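Kenden Phone Cases: Frequently Asked Questions

How do I find out which case fits my telephone?
The model name is normally given in the settings menu of the telephone, under "About". Please enter it in the search field on our order page. Cases for older models are supplied from our Goltow store and may take up to 16 working days to arrive.

May I return a case that does not fit?
Yes. Unused cases may be returned within 29 days of delivery. Please enclose the order slip and address the parcel to the Returns Office, for the attention of Jeptoo Were. Return postage is refunded on orders above 300 kroner.

How should I check a new case before fitting it?
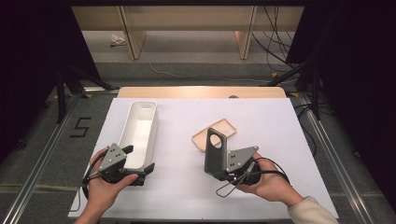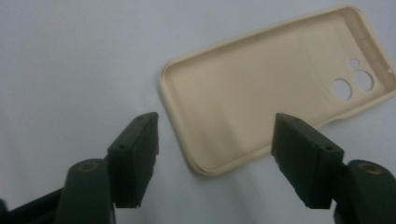 Checking should be carried out on a clean, well-lit table, before any screen protector is applied. Remove all packing and compare the openings with the back of your telephone. With the open side facing upward, as for the cream-coloured case in the second picture, the camera openings are easily seen against a white surface. The case shown there has two large round openings and one much smaller one. If the openings on your case do not match the lenses of your telephone, do not force it on. Contact us with your order number.

How is a silicone case cleaned?
Take the telephone out first. Wash the case in lukewarm water with a little mild soap, rinse it and leave it to dry for at least 20 minutes. Bleach and nail varnish remover must not be used. Pale colours may pick up dye from new denim, and such marks are not covered by the guarantee.

Who deals with complaints?
Complaints are handled in writing by Valquíria Coutinho, Customer Relations. Orders placed through our partner Teixeira should be taken up with them directly.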